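Does Pouring Make More Water?

Some people will tell you that a tall, skinny glass holds more than a short, wide one. Should you believe them? Don't, until you've checked. Eyes are easy to fool.

Start with two cups of the same size. Put them on a thick mat or a folded towel. 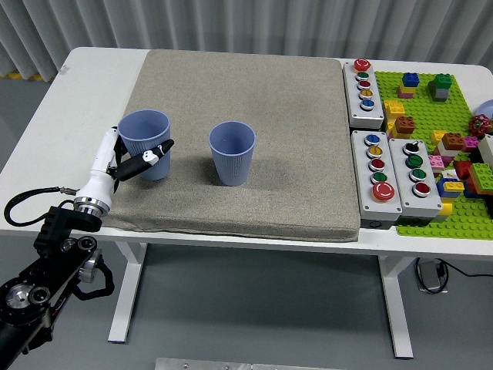 Two matching cups with ridged sides, on a soft pad.

Fill one cup, but stop well below the rim. Now tip it slowly over the other. Water doesn't climb out by itself. Gravity pulls it down as soon as the rim gets low enough.

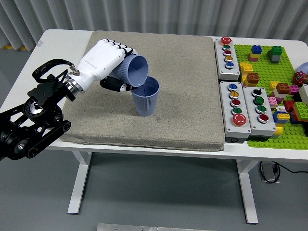
Photo: Kumudini Seneviratne / Gamage

A thin stream is easier to aim than a big gush. Is it the same water when it lands? Mostly. A few drops stay stuck to the first cup, so "exactly the same" isn't quite true.

Try it 7 times, back and forth, and mark the water level with tape each time. If the level drops, where did the water go? Feel the mat before you say it vanished. Then pour it all into a tall glass and ask a grown-up if there's more now. Make them prove it.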